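Skip to content Projects People Labs Contact

Student Work > Robotics > Term Reports > Sorting Cell

Keeping Our Little Sorting Cell in Line
Teodoro Tejada, 19 November 2020

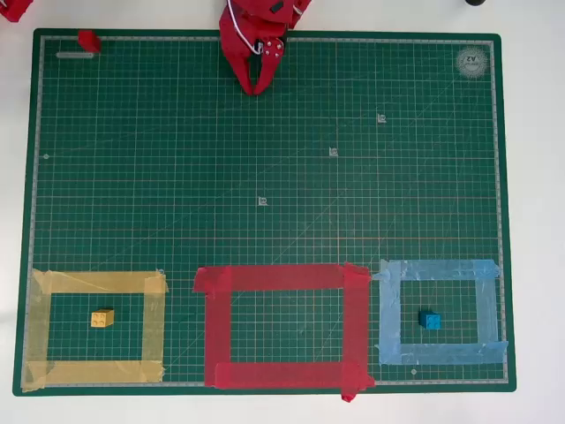 My half of the project was upkeep, so I got to know every screw on this arm! The job sounds easy (red brick to the red zone, yellow to yellow, blue to blue) but the gripper drifts if you ignore it. Before each session I run 30 open-and-close cycles with nothing in the fingers, then snug up the screws at the pivot and check the cable still has enough slack.

The mat matters too. I line it up with the table before I touch the zero position, and I press down any tape corner that's lifting. In June I skipped that and spent a whole afternoon re-teaching positions, ugh. We logged 109 runs after the last full setup, and 89 went through without me stepping in.

We use cookies to remember your settings. Accept | Decline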